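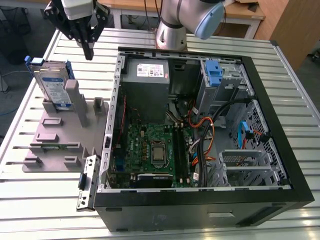

2 min read

Speaker notes - repair evening talk, Kenirport library, October

Hello, thanks for coming, toilets at the back. Ask Ho-yin if you need the wifi.

Start with the question: who has an old PC in a cupboard? Hands up. Leave time, people are shy.

Main point: most old machines get dumped over one bad part. Druvetness survey, 600 households, most never took the side off. Say that slowly.

Opening it up. Unplug first. Lay it flat, panel off. Power supply, board, memory, drives. Don't go into sockets, lost everyone last time.

Memory. Push the clips, lift, put back in. Fixes more than you'd think. Yu-ting's story about the school office PC (keep it short!!)

Dust. Soft brush, hold the fan still. No hoover.

Drives. Take the data off BEFORE giving anything away. Chin-lung has the leaflet, two sides, hand out now not at the end.

Money bit. Bisgaard fund gave us 3,380 for tools and the room. Thank them. Mention Thodoris did the form.

Whats next: next session is laptops, bring the charger. Ching-wen has the sign up sheet.

Questions. If someone asks about Windows versions, say see me after, we will be here all nihgt otherwise.

Chairs back against the wall pls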